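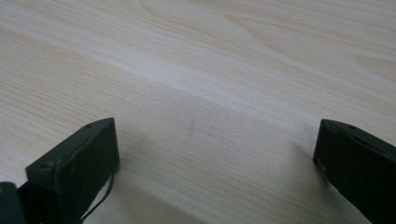

Right, table thread. I've spent far too long this week staring at wood grain and I need to share it with someone.

Got it second-hand from a bloke in Tultcombe for 43 quid. Pale top, birch or maple, we've had words about which at home. I say birch. Emlyn says I wouldn't know birch if it fell on me.

The fine lines are lovely but it's the big wavy bits I'm soft on, those swirly arches like a map of hills!! I keep putting my mug down next to them (on a coaster, Mum, before you start).

It does catch the light something rotten though. By the window you get a great white stripe right across it and can't read a thing.

Plan was to oil it. Then the man in Pumphrey told me to try a patch underneath first as oil can turn pale wood a bit yellow. Anyone done this? Did you regret it?

Also it's veneer so I'm scared of sanding. Emlyn Parri, if you're reading, put the sander back in the shed.

Legs are another matter. One's short. Currently sat on a folded Brindgate bus timetable, will sort it by May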